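Starncombe Robotics Lab - Perception and Control II
Handout 6: From wrist pose to plate pose

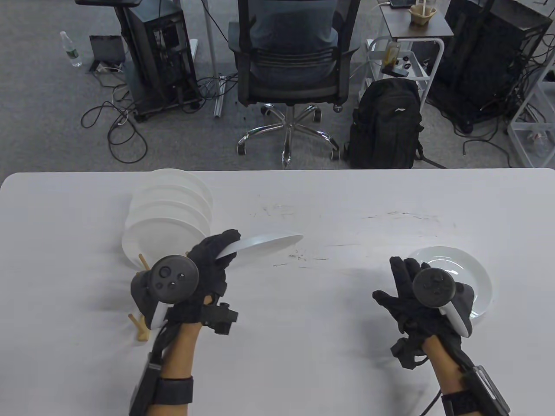
Most of the error in a replayed grasp comes from the fixed transforms, so we start there. The tracker reports the pose of the controller. The planner wants the pose of the fingertips. With the controller strapped over the back of the glove, the offset between the two is constant only while the strap does not slip. A plate held nearly edge-on makes this hard to check by eye, as all you get is a thin white curve against a white table.

Frames used in this handout
W - world
C - controller
H - hand (palm center)
P - plate, origin at the center, z along the plate axis

The chain is T_WP = T_WC * T_CH * T_HP. You measure the first, calibrate the second and estimate the third from the images.

Notes on T_HP
A round plate has no useful rotation about its own z axis. Do not let the solver fit one. Fix it to zero in the Berulico config (plate.yaml, line 19) or the optimizer will wander. For plates standing in the rack, the near rims hide most of the ones behind, so fit an arc to each visible rim and reject any arc with fewer than 13 edge points.

Timing
Poses arrive at 100 Hz and images at a lower rate. Interpolate the poses to the image stamps - never the other way around. Use slerp for rotation.

Before Monday
1. Run the calibration script on the Vustbridge logs.
2. Plot the residual of T_CH over time and mark any jump above 10 mm.
3. Read the Mnguni notes on symmetric objects, section 2 only.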